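Ticket -- téléop bimanuelle, tâche « ramasser les déchets », poste Tiltham
Statut : en cours
Priorité : haute
Ouvert le : 11 novembre
Projet : Rajan

Problème : bras gauche en retard sur le maître dès que la pince serre. Bras droit OK. Retard net à l'oeil, l'opérateur compense trop et les démos sont sales.

Config : moquette, canapé au fond, poubelle ronde avec sac. Consigne = tout ce qui traine par terre va dans la poubelle, les vêtements sur le canapé on n'y touche pas.

Déja essayé :
- redémarrage du contrôleur Rumex, rien
- recalibrage pince gauche, rien
- échange des câbles côté maître, pareil
- gain baissé : mieux mais ça tremble en fin de course

Vues caméra tête, même poste : 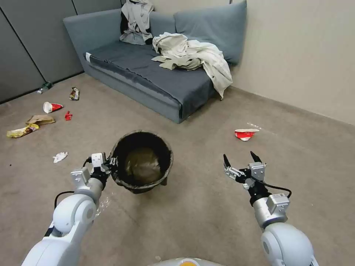
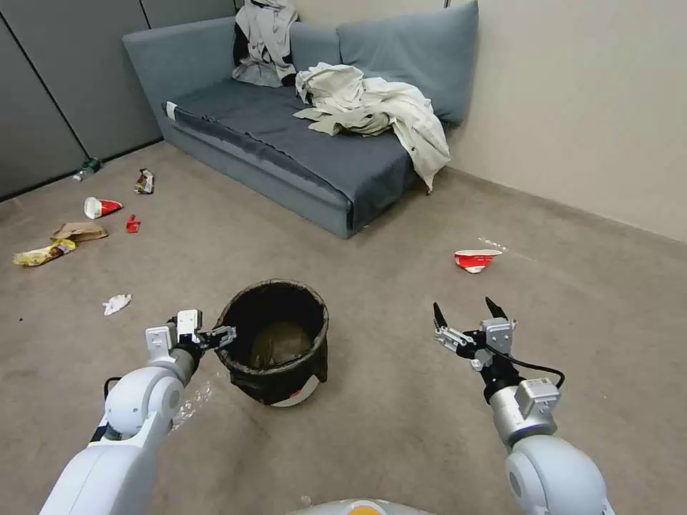
Suite. Sur 15 démos enregistrées, 6 à jeter. Toujours au même endroit -- prise du rebord. Les gobelets et les papiers se prennent sans souci, c'est quand il y a de la charge.

Log côté Plotel : pas d'erreur, juste le couple du poignet gauche qui sature puis la consigne qui rattrape d'un coup. Ressemble au filtre ajouté en juillet, jamais retiré sur ce poste je crois.

Maj : filtre coupé. 2 essais, retard disparu, mais à-coup à l'ouverture. Remis à moitié. Refait 10 démos, à relire avant de les mettre dans le jeu d'entrainement.

Reste à faire :
- vérifier la version du firmware bras gauche / bras droit, pas sûr que ce soit la meme
- supprimer les 6 mauvaises, ne PAS les réétiqueter
- me dire si quelqu'un a touché à la config Rumex entre-temps

Je laisse le ticket ouvert.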